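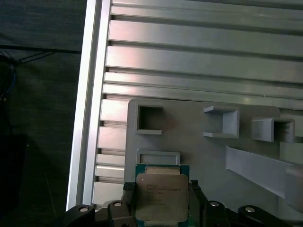
Subject: Re: [pudesance] balloon tails, gutters, and my eight pages

Štefánia Bartoš wrote:

> Hi all,
>
> I have my pages inked and I'm ready to letter, but I've read the
> guidelines twice and I still can't tell if we're supposed to use
> Korkatum for everything or only for dialogue. My narrator is a
> dead aunt and I'd like her to look different from the living.
> Hand lettering? Italics? Also, can art run across the gutter on a
> spread? Mine has a very long train in it.
>
> Last thing: is black and white really black and white, or is gray
> allowed if it's polite?
>
> Štefánia

Štefánia, thanks for reading them twice. That puts you two readings ahead of most of the list and one ahead of me, and I wrote them.

Korkatum is for dialogue if you have no lettering of your own. If you hand letter, hand letter the whole thing, dead aunt included. What I don't want is a repeat of the December issue, where four people used the font for speech and their own handwriting for sound effects, and every door in the book slammed in a different accent. The aunt can have italics, or boxes with no border, or caps where everyone else is in lower case. Pick one. Mesfin did all three for his ghost last time and readers thought it was three ghosts.

The train: yes, it can cross the gutter, but keep faces, wheels you're proud of, and every single word out of the middle. Kitason glues the spine and the book does not open flat no matter how hard you lean on it. We're at 80 pages this time, up from 28, so the swallowing will be worse. Draw the dullest part of the train there. Trains have plenty.
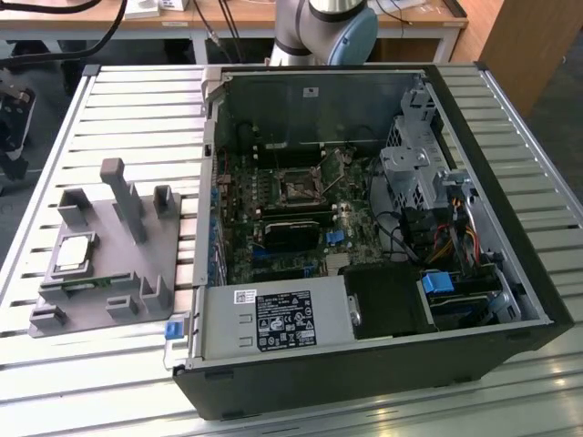
Desktop tower with the side panel off.

Gray is allowed if it's made of dots or lines. Soft gray wash comes back from Kitason looking like somebody breathed on it. If you've already painted in wash, send me a page and I'll run it through a screen and we can both be sad about it before it's printed 500 times.

Other business, while I have you all:

Ginevra, your file is called final_2221_USE THIS.tif and there's a second one called final_2221_USE THIS ONE.tif. In the second the dog has a hat. I prefer the hat. Please confirm the hat.

Natanael, I love the page with no panel borders, and I followed it perfectly until the third row, where I read the staircase backward and thought the baker was returning the money. Could someone look left, or could a balloon sit higher? Even a small arrow, though I know how you feel about arrows.

For anyone still working on paper, Lopes has the heavy bristol again, but they've moved it behind the greeting cards and you have to ask.

Page order isn't settled. I have two stories that end in a snowfall and I'd like them far apart. If yours also ends in a snowfall, tell me now.

Ecaterina

--
pudesance list: comics, complaints about comics
Last updated: June 7, 2019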